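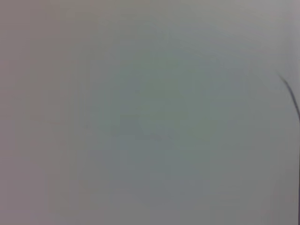
graywall_11
Two weeks into choosing a gray for the back room and I'm having the best time! I had no idea one gray could be so many colors. Look at it up close: a bit pink or mauve down the left, greenish toward the middle, then almost silver up at the top right. I love it. My question is whether to go warm or cool for the shelves (five of them, long ones) and the door trim.

Plekiscombe
Cool, every time. Warm trim next to that green patch will look muddy.

oldbrushes
Disagree with Plekiscombe. I'd pick up the pink. I did my hallway that way in September and I still grin when I walk in.

Plekiscombe
Your hallway gets sun all day though. Which way does the room face, graywall?

graywall_11
North! One window, and it's pretty dim by 4 pm.

Nasrallah
Then warm, sorry Plekiscombe. Sand the shelves with 80 first and finish with 300 or you'll see every scratch in a matte paint.

Plekiscombe
300 is overkill on shelves. Still voting cool.

graywall_11
Ha, okay, I'm painting one shelf each way this weekend. Will post both!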